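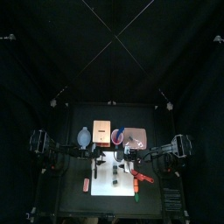 首页 > 内部文件 > 会议纪要 > 开放日与来访
站内搜索 请输入关键词 高级检索

双臂操作工位开放日演示复盘会纪要

会议地点:Vuvholm 实验楼底层会议室
会议时间:上午9时开始,午餐前结束
主持:Karlijn Mulder(Plovora 操作组)
记录:Els Van Wijk(Plovora 测试与文档)
出席:操作组、控制软件组、设施管理、安全专员、对外联络;Dimitriou 公司派应用工程师列席第三至第六项
缺席:采购(已书面提交意见,见第七项)
分发范围:出席人员、Zorkotow 项目共享目录

一、上次纪要的确认

上次会议纪要经一处更正后通过。原文将急停回路的复位写为“由操作员在软件界面完成”,应为“由操作员在现场按钮处完成,软件界面仅显示状态”。控制软件组确认界面侧没有复位入口,今后也不计划增加。更正后的版本由记录人替换共享目录中的旧文件。

上次遗留事项中,访客签到表的字段调整已完成;工位旁地面标线已补画;对外联络提出的双语说明牌仍未定稿,转入本次第六项讨论。

二、开放日安排回顾

对外联络汇报了九月开放日的组织情况。双臂工位列为参观路线的末站,参观登记超过50人,包括合作方技术人员、附近职业学校的教师和学生,以及 Vuvholm 园区内其他租户。每批9人入场,由一名讲解员带领,另有一名操作员负责设备。演示分2轮,两轮之间留出时间供操作员检查夹爪、整理物件并恢复布局。

路线上的主要问题出在前一站。焊接培训间的讲解经常超时,导致后一批到达双臂工位时前一批尚未离开,走廊内出现滞留。安全专员认为走廊宽度符合疏散要求,但滞留人群会遮住配电箱前的保留区域,下次须避免。会议同意将末站的入场时间与前一站脱钩,由末站讲解员在走廊口放行。

讲解员反映,参观者普遍先问两条臂由谁控制、是否在“自己判断”。讲解口径当时没有统一,有的讲解员说是遥操作,有的说是自动运行,而两种模式在当天都使用过。主持人要求以后在每一轮开始前口头说明当前模式,说明牌上也要留出可更换的模式标识。

三、工位配置说明

本项由操作组介绍,供 Dimitriou 公司列席人员了解情况,同时作为归档说明。

工位为封闭式台架,三面及顶部采用黑色织物围挡,深色台面,两条机械臂分别安装在台面左右两侧,面向中央工作区。织物围挡的用途是稳定背景、减少走廊灯光变化对图像的影响。操作组指出,织物在长期使用后会松弛,拉紧件应列入月度检查。

台面中央放置白色底板,作为主要放置区。演示物件以玩具食物件为主,其中寿司卷形积木用于抓取、搬移和对位任务;其余物件摆在底板两侧及边缘,作为干扰物或后续任务的对象。台面远端设一排收纳和容器类物件,含木盒和插有蓝色用具的杯子。远端一排在演示期间原则上不移动,操作员在轮次间隔只核对其相对次序。

末端执行器为平行双指夹爪。操作组说明,选用玩具件的理由有二:尺寸与夹爪行程匹配;掉落后不会损坏台面,也不产生碎屑。寿司卷形积木深色侧面在深色台面上对比度低,放在白色底板上后识别情况较好,这也是任务起始和终止位置都设在底板以内的原因。

Dimitriou 公司工程师询问底板是否固定。操作组答复,底板靠自重和台面摩擦保持位置,演示前按台面上的定位记录对齐。工程师提出,如果夹爪下压时接触底板边缘,可能引起整体滑移,而上层程序不一定能察觉。控制软件组表示,目前仅通过末端力的阈值做停机保护,对底板小幅位移没有单独检测。会议将该点列为待办。

四、演示过程与观察

操作组按任务阶段汇报。汇报依据为操作日志和腕部相机、固定相机的录像,没有另做统计。

(一)接近阶段。夹爪从待机位置移到底板上方,张开后下降。参观者在这一阶段的位置距离围挡较近,有学生将手扶在台架外框上。安全专员指出,外框虽在机械臂工作范围之外,但振动会传到固定相机,录像中可以看到画面轻微抖动。处理办法是在外框前加设立柱和隔离带,隔离带与外框之间保持一臂以上的距离。

(二)对位阶段。相邻积木之间间隙较窄时,夹爪手指需从开口侧进入,否则会推动旁边一块。积木浅色端面上带有彩色圆点标记,有红色和绿色,操作员在遥操作时以此判断朝向。控制软件组补充,自动模式下朝向估计主要依赖端面可见程度,端面与相机视线夹角过小时,估计结果跳动明显。

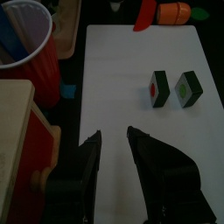
腕部相机的视野受夹爪手指自身遮挡,目标越接近指间,遮挡越大。操作组的做法是在下降前短暂停留,用停留时的估计值完成最后一段运动,不再依赖下降过程中的更新。Dimitriou 公司工程师认为该做法在静态任务中可以接受,但如果另一条臂同时在底板上动作,目标可能在停留之后发生位移。操作组确认,演示程序中两条臂对底板的占用是互斥的,一侧进入放置区时,另一侧停在底板角部上方等待。工程师要求将互斥逻辑的说明写入交付文件,操作组同意。

腕部图像的另一问题是亮度。工位内部大面积为黑色,自动曝光在画面中白色底板占比变化时反复调整,暗部的容器和托盘类物件难以分辨。会上讨论了两种方案:固定曝光,或在围挡内增加漫射灯。控制软件组倾向固定曝光,理由是便于复现;操作组担心固定值在远端容器区域偏暗。主持人决定先固定曝光测试,灯具方案暂不采购,视测试结果再议。

(三)抓取与放置阶段。日志中记录的异常主要为夹持偏斜和放置后倾倒。夹持偏斜多出现在积木端面正对夹爪运动方向时,手指接触面偏小。放置后倾倒与释放速度有关,操作员在第一轮后降低了张开速度,第二轮未再调整参数。操作组提醒,该参数当时是在界面上临时修改的,没有写入配置文件,开放日结束后设备重启即恢复原值。Karlijn Mulder 要求今后凡在公开演示中临时修改的参数,均须在操作日志备注栏写明原值、改后值和修改人。

(四)干扰物。底板右侧放置红色玩具件和带绿色尖端的橙色物件,左侧放置粉色小块。操作组原意是让参观者看到夹爪避开无关物件。实际讲解时参观者经常问这些物件“什么时候用到”,讲解员没有准备答案。对外联络建议下次安排一个简短任务,将其中一件移入容器。操作组同意做可行性评估,但指出远端容器高度不一,夹爪从上方进入时手腕姿态接近关节限位,不宜临时加入。

(五)参观者参与。职业学校的一位教师询问能否由学生操作主控端。当天未开放。安全专员意见为:若开放,须有操作员在旁握持使能装置,且速度限制应低于现行演示值。操作组估计需要单独准备一套限速配置。会议未作决定,待限速配置测试后再提。

五、缺陷与改进

控制软件组逐项说明如下。

线缆。两条臂的线缆沿臂体外侧走线,在臂体伸展时有下垂。日志中没有钩挂记录,但在向远端伸展的姿态下,线缆与容器上沿间距偏小。改进措施为在连杆中段增加扎带固定点,并重新核对弯曲半径。Dimitriou 公司工程师提示,固定点不应靠近关节,以免在关节回转时形成拉拽。

指示灯。臂基座上的指示灯尺寸小,参观者站在围挡正面时不易看清,讲解员也无法据此判断设备是否处于使能状态。建议在围挡外侧增设状态灯,与安全回路联动。设施管理询问是否需要另行布线,控制软件组答复可从现有控制柜引出。会议同意立项,由设施管理报价。

标签。台面近端右侧贴有印刷标签,字号小,参观者看不清。安全专员说明该标签面向操作员,不要求访客能读,但标签内容的副本应张贴在操作员站位处。

底板。针对第三项中的位移问题,提出两种做法:在底板背面加防滑垫,或在台面上加限位块。限位块会占用台面,且夹爪可能与之接触;防滑垫会改变底板高度,需要重新标定放置高度。操作组先试防滑垫,标定数据另存一份,不覆盖原文件。

布局恢复。第一轮结束后,操作员按打印的布局图摆回物件,所用时间比计划长。布局图为俯视视角,操作员站位为正前方,左右容易对,前后容易偏。改为按固定相机画面叠加对齐:屏幕上显示上次布局的半透明画面,操作员移动物件至重合。控制软件组称该功能在 Zorkotow 的测试分支中已有,尚未合入主分支。

录像归档。固定相机与腕部相机的时间戳存在偏差,回看时需手工对齐。偏差来源初步判断为两路采集所用主机时钟不同步。改进前,操作员在每一轮开始时让夹爪做一次张合,作为对齐参照。 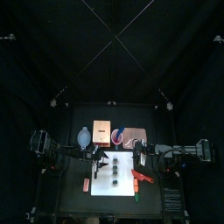 六、参观者反馈与说明牌

对外联络共收到书面意见单13份。技术性意见集中在三个方面:看不清夹爪与积木接触的瞬间;不清楚机械臂停顿时是在等待还是出错;希望了解该工位与生产现场的关系。

关于接触瞬间不易看清,会议讨论后同意在围挡外设置一块显示屏,播放腕部相机的实时画面。控制软件组要求显示屏使用独立输出,不占用操作员的监视画面。Els Van Wijk 提醒,实时画面中会出现操作界面的叠加信息,对外播放前应关闭叠加层。

关于停顿,操作组解释,停顿有几种来源:接近前的估计停留、互斥等待、轨迹规划失败后的重试。三者在外观上没有差别。待状态灯安装后,可用不同颜色区分等待和重试;是否区分估计停留,由控制软件组提出方案。状态灯的颜色定义须先经安全专员审核,避免与急停、故障的通用颜色含义冲突。

关于与生产现场的关系,主持人认为说明牌上应写明该工位用于操作任务的开发和测试,所用物件为替代件,不代表具体客户产品。Dimitriou 公司列席人员要求说明牌不出现其公司标识,待双方对外宣传事项书面确认后再定。会议同意。

说明牌初稿文字过长,现场站立阅读不便。修改原则:正面仅写工位用途、当前模式和安全提示,背面供讲解员参考,写明任务顺序和常见提问的答复。双语文本由对外联络翻译,技术术语由操作组核对,“夹爪”“末端执行器”两词统一使用前者。

一份意见单提到围挡内过暗、不便拍照。会议认为围挡条件以测试要求为准,不为拍照调整,显示屏到位后可部分解决。另有一份询问寿司卷形积木在何处购买,已由对外联络单独回复。

Dimitriou 公司列席人员在本项结束后离席。

七、采购书面意见

采购提交的意见由记录人宣读。夹爪指垫的备件交期较长,建议在下次对外演示前提前下单。操作组说明,现有指垫表面有磨损,但未影响夹持,更换与否由测试组在例行检查时判断。会议决定先补足备件库存,更换时间不在本次确定。

采购另询问玩具物件是否需要按测试耗材登记。记录人答复,凡固定列入任务布局的物件应登记,并保留同批次备用件,避免因外观差异影响识别结果。临时用于讲解的物件不登记。

八、待办事项

操作组:完成底板防滑垫试装,重新标定放置高度并另存数据;整理互斥逻辑说明,供交付文件引用;评估干扰物移入容器任务的可行性;准备主控端限速配置。

控制软件组:完成腕部相机固定曝光测试,结果以图像对照形式提交;将布局叠加功能合入主分支;排查两路采集主机的时钟同步;提交等待与重试状态的灯色方案。

设施管理:提供外侧状态灯及布线报价;安装隔离立柱;检查织物围挡的拉紧件。

安全专员:审核状态灯颜色定义;将台面标签内容副本张贴于操作员站位;复查走廊保留区域的地面标识。

对外联络:提交说明牌修改稿;重排参观路线的入场衔接方式,并将放行办法告知各站讲解员。

测试与文档(Els Van Wijk):替换共享目录中的上次纪要;在操作日志模板中增加参数临时修改栏;登记任务布局物件及备用件。

以上事项的完成情况在下次会议第一项中逐条核对。未能按期完成的,责任组应在会前书面说明当前状态。

九、其他事项

设施管理通知,实验楼底层空调将进行维护,期间工位所在房间温度可能升高。控制软件组要求维护期间不安排长时间连续运行,如需运行,应由操作员记录关节温度。

操作组提出将开放日录像用于新操作员培训。安全专员表示同意,但要求先剪除拍到参观者面部的片段,固定相机朝向围挡内部的录像不受此限。

下次会议时间由主持人另行通知,地点不变。

记录:Els Van Wijk
审阅:Karlijn Mulder
状态:已审阅,待下次会议确认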